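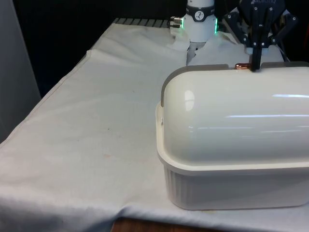
When I moved to Neklow, I was surprised how many people throw bread away. I grew up in a house where this was almost a sin. My grandmother dried the old slices on the stove and we ate them in soup the whole winter.

Now I live near the Pietrzak bakery, where a good loaf is baked before six in the morning. I buy one of 500 grams and it lasts me four days. My neighbors buy a bigger one because it costs little more, and on the third day half of it goes to the garbage. In June I saw 159 loaves on the return shelf of one supermarket – the number was written on the paper for the driver.

I think the problem is size. A family of two doesn't need a family loaf. Bakeries should sell halves and quarters, without shame and without extra price. It was normal when I was a child, and the seller cut it with a long knife in front of you.

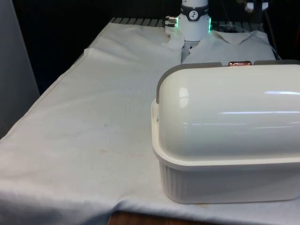
Stundero wrote to me after my last column that halves dry out faster on the cut side, and that a shop can't sell them after noon. I accept this. But a dry side is one slice, and a wasted half is eight. Also, a half can be cut when the customer asks for it, so it doesn't need to wait on the shelf at all.

I have asked for this at Pietrzak two times. The second time, they cut it.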